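Udley Ionic Dryer, Second Version: Test Notes

The Udley is a mid-priced hair dryer with a brushless motor, three heat settings and two speeds. I used it for 14 weeks on shoulder-length hair, medium density, slightly wavy, bleached twice a year. It replaced a Dritow that I had used long enough to wear the markings off the switches.

Weight and handling

With the nozzle attached, the Udley is noticeably lighter than the Dritow. Most of the mass sits in the handle, where the motor is, so the barrel does not pull the wrist forward when you work on the back of the head. The handle is a plain cylinder with a rubber coating. The coating picks up styling cream and needs wiping with a damp cloth.

The cord is long enough to reach from my bathroom outlet to the bedroom mirror. It is stiff for the first few uses and then relaxes. The strain relief at the base of the handle is short, and I would have liked another inch of it. No damage so far.

Controls

Heat and speed are on separate sliders on the inside of the handle. The cool shot is a button above them. On the Dritow the cool shot had to be held down; on the Udley one press turns it on and a second press turns it off. I prefer this for setting the front sections, as it leaves the thumb free.

The sliders are too close together. When I move from low to high speed I often bump the heat up as well. My tester for the second round, Dalia Ouazzani, has smaller hands and did not have this problem.

Drying time

I timed the drying on towel-blotted hair with no product, high speed, medium heat. The Dritow needed 14 minutes to get to fully dry at the roots and ends. The Udley needed two minutes less. That is a modest gain, and most of it comes at the roots, where the narrower airflow gets under the top layer. On the ends I could not measure a difference.
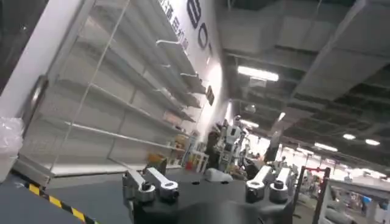 High heat saves a little more time, but I stopped using it after the first week. My ends are porous from the bleach and they felt rough the next morning. With a heat protectant (I use the Oei leave-in spray) the effect was smaller but still there. Medium heat and high speed is the setting I would suggest for anyone with lightened hair.

Dalia has thick, tightly curled hair and used the diffuser on low speed. Her view was that the bowl is deep enough but the prongs are too short to lift the hair off the scalp, so the roots stayed damp well after the lengths were done. She finished with the nozzle. If you dry mainly with a diffuser, the Udley is not the best choice in this price range.

Ionic function

The ion generator is on whenever the dryer is on and cannot be switched off. This makes a direct comparison impossible. I can say that I had less flyaway hair at the crown than with the Dritow, in the same bathroom and with the same brush. How much of that is ions and how much is the lower heat, I do not know.

Noise

The pitch is higher than on a conventional motor – a steady whine, not a roar. It is quieter overall. I can hear a podcast on low speed and can't on high. Some people find the higher tone more tiring, so try one in a store if you are sensitive to it.

Attachments and cleaning

Two nozzles and the diffuser are in the box. They attach with magnets and turn freely. The wide nozzle came off when I knocked it with a round brush. The narrow one holds better and is the one I kept using.

The rear filter twists off and has a fine mesh under it. I clean it with a dry toothbrush in the first days of each month. By May there was a visible layer of lint and dry shampoo on the mesh, and the airflow was a bit weaker before cleaning than after it.

Alternatives

The Istex is cheaper and has a better diffuser, but it is heavier and its lowest heat is still quite warm. My stylist, Rohani Tarigan, uses one at the salon and replaces the filter often. For curls I would look at the Istex first.

Verdict

Good on straight to wavy hair, average on curls. The sliders need more space between them, and the wide nozzle needs a stronger magnet. I have kept the Udley and given the Dritow to my sister.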